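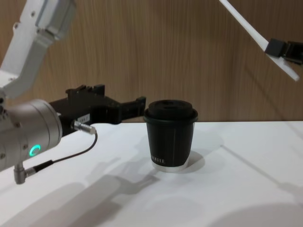

Destination Management, handout 4: Tromthorpe
Tutor: Weronika Wieczorek

Tromthorpe is a harbour town with 2248 residents and 420 guest beds. On a fine day in August it takes about 700 day visitors, most arriving by coach from Drasdale and leaving before five.

Terms: bed stock, day visitor, carrying capacity, shoulder season.

Reading: Yensuk, chapter on small ports.

For the seminar, write 300 words on how the town could get more overnight stays in February. Bring a printed copy.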